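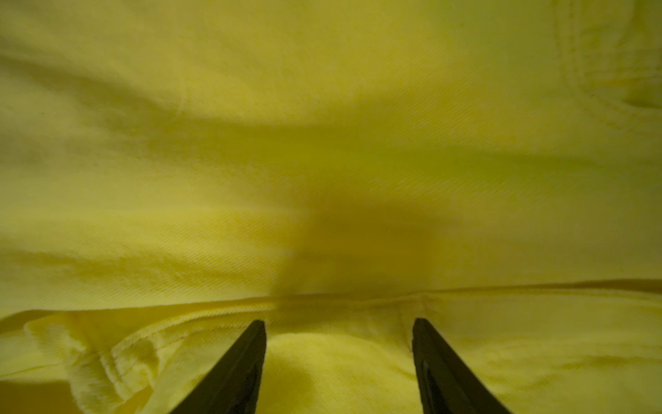

Textiles wk 2 – weave and knit (notes from H. Saha's session)

Woven = two sets of yarn, warp and weft, crossing at right angles. Plain weave: over one, under one. Twill: steps across one each row, gives the diagonal line. Drapes better, hides dirt.

Hems on wovens – cut edge frays so overlock or turn twice. Bring a sample next time.

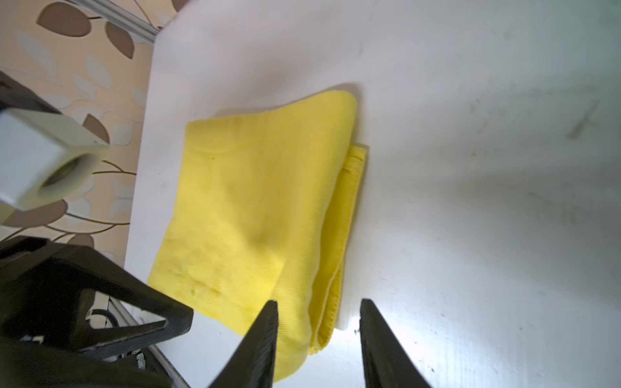 Knits

Loops not crossings. Stretch comes from the loop, even when the fibre has none. Weft knit runs sideways and can ladder.
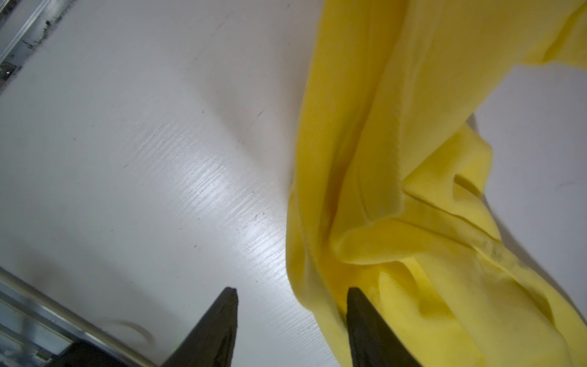

Warp knit ladders much less, used for linings and swimwear. Read Pryor handout pp. 53 to 70 befroe the November test.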